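About Alenitz

Alenitz tests grippers, small arms and wrist cameras for companies that want to know what a part does before they buy forty of it. We are in Nolledville, on the second floor of a former furniture showroom. We do not sell hardware and we take no commission from the people who make it.

The company was started by Idun Öberg, who had spent years fitting arms on packing lines and was tired of data sheets that listed grip force and little else. Her first paid job was a comparison of 2 parallel grippers for Dahlgren, a kitchen supply firm. The report ran to 40 pages. Our reports are shorter now.

What we test

Most of our work is on household objects: brushes, dustpans, cups, folded cloth, drawer pulls. These are harder for a gripper than boxes are. A handle that tapers will turn in the fingers if the pads are too smooth, and a thin rim lying on a flat top leaves very little room to get under. We set things out on ordinary furniture, at the heights people have at home, and we leave curtains and floors as they are. 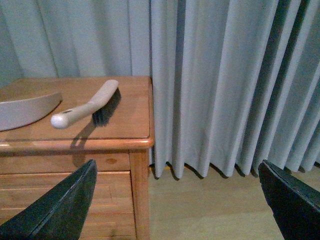

Each gripper gets the same set of objects in the same order. We log every attempt, including the ones where the arm stops short or the controller times out. The current object list calls for 1,121 attempts per gripper, and a full run takes us most of a month. Fingertips are checked for wear when the run is done, and we keep the worn ones in labeled bags.

Cameras are tested on the same runs. We look at how much of the view the fingers block, how the image holds up in dim rooms, and whether the cable survives the wrist turning all day. Controllers are compared on delay and on how they recover after a stop.

The Piltlow bench

Piltlow is our own mounting plate and logging software. It lets us swap one gripper for another without moving the arm or the camera. Clients can rent a Piltlow bench and run it at their own site. The plate holds its position well, but swapping controllers still takes longer than we would like, and we are working on that.

Working with us

A short comparison starts at $2,000. You send the hardware, we send back the log, the video and a written report. New bookings open in September. Visitors are welcome after 2 in the afternoon, when the morning runs are finished. Please use the side entrance and ring for the second floor.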